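Open day at Drinora: coffee, robots and one very long pause

I'd signed up for the afternoon tour mostly for the coffee, I'll admit it. Drinora had opened up its test hall for the July open day, and the coffee station was the part everyone on the bus was talking about: two arms on one table, packing drinks into a carrier.

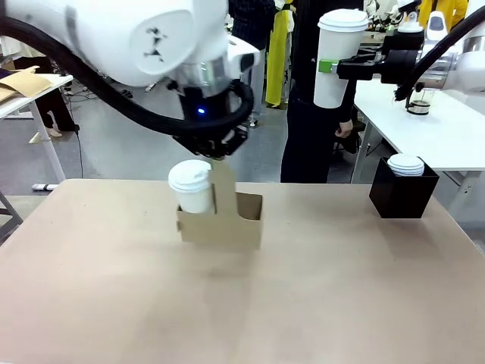
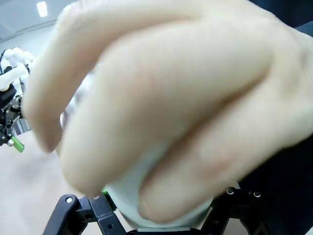

A cardboard carrier and paper cups in the first one, a hand right at the gripper in the second.

Visit Reports, no. 122, p. 60

So, the fault! We were standing along the side with our badges on, and the first couple of rounds went fine. Then the left arm went down for the next drink, closed its jaws and stayed there. No alarm, no jerk, it simply stopped with everything still held. A message came up on the operator's screen, error 3405, and I wrote it down on my hand like a schoolkid.

Rosalía Valcárcel was running the tour and she was great about it. She told us 3405 means the gripper thinks it's holding something when the program says it should have let go (or the other way around, she said the log doesn't always tell you which). The motors hold their position, so whatever is in the jaws stays in the jaws until a person clears it.

And that's where it got awkward. One of the younger technicians reached straight in – quick, helpful, the way you'd grab a sandwich bag stuck in a drawer – and Rosalía called out "Hands!" so loudly that the whole group jumped. He backed off. She had him set both arms to hold from the panel, read the status out loud, and only then go back to the gripper. It took 3 minutes, and I think I learned more in those than in the slide show upstairs.

A man from Sirkden, who had come to look at the Arrieta packing line next door, asked why there wasn't a fence. Her answer was that the arms at this station run slowly and are limited in force, and that people work close to them all day. But she was pretty blunt that slow isn't the same as safe. A gripper can still pinch, and a hot drink over somebody's wrist doesn't care how gently the arm was moving. They log every time someone reaches in without a hold, and she said the number was higher than she liked.

The restart was a bit of an anticlimax. Home position, new carrier, off it went. It stopped once more before we left, same code, and this time the technician went to the panel first. Somebody clapped, which made him go red.

Afterward we got the Fludano room, where they test pumps for the milk line (loud, smelly, skip it if you're short on time) and then drinks in the lobby, poured by a person. Tours run again in the fall. Wear closed shoes, they turned away a woman in sandals, and eat before you come, the cafeteria shuts at two.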